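Temporary Tattoo Booklets - Frequently Asked Questions

Dudeck booklets are printed and bound at our Brurkeddale workshop. Answers on paper, skin, storage and custom orders are given below.

What is in a standard booklet?
Each booklet has 6 perforated sheets of transfer paper, a card cover and a fold-out guide. The designs are by Meron Teshome and are drawn in black line, with no colour fills. A sheet may hold one large design or several small ones.

How do I apply a tattoo?
Clean the skin and let it dry. Cut out the design, peel off the clear film and place the sheet face down. Press a wet cloth on the back until the paper slides freely. Leave the area uncovered until the transfer is no longer tacky.

Can a transfer be put on fabric?
No. The adhesive is made for skin and will crack on cloth. For fabric, order the Fekach iron-on version, which uses a different film. It is suited to plain cotton in a light shade. Keep it clear of seams, pockets and elastic.

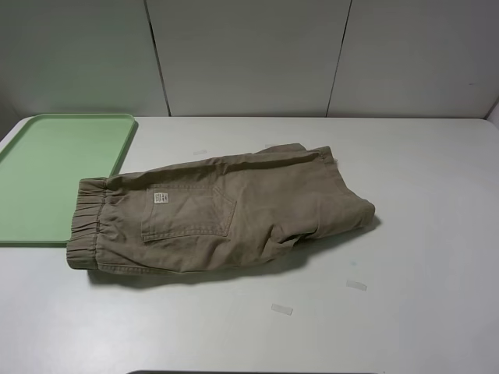

Khaki trousers, folded, with the rear patch pocket facing up.

Does the iron-on version need a mirrored design?
The stock sheets are already reversed. If you supply your own artwork, send it the right way round and we will flip it before printing. Lettering is checked at proof stage.

How should fabric be prepared?
Wash it without softener and iron it flat before the sheet goes on. Creases left under the film show up as white lines in the print, and
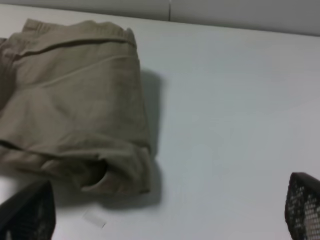
they can't be pressed out afterwards. Use a dry iron with the steam turned off. Let the sheet cool fully before you peel the backing.

Why are some pages bound with a wide margin?
The perforation sits clear of the stitching so that a page can be torn out without loosening the rest. Booklets from the first Avram print run were glued and have a narrower margin. Open those flat and cut the page with a blade.

What file types do you accept for custom booklets?
PDF or SVG, with all text turned into outlines. Scans should be at least 300 dpi at final size. Lines thinner than a fine pen stroke may break up during transfer - thicken them before you send the file.

What is the smallest custom order?
500 booklets for a stitched binding. Smaller runs can be supplied as loose sheets in a sleeve. 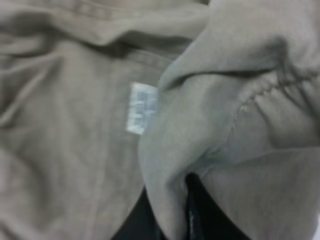
How long will an unused booklet keep?
Store it flat, in a dry place and out of direct sun. Sheets that have turned yellow or feel sticky should be thrown away.

Is the booklet with stock number 796 still available?
It is out of print. The plates have been kept and a second printing is planned for August. The cover will change but the designs will stay the same.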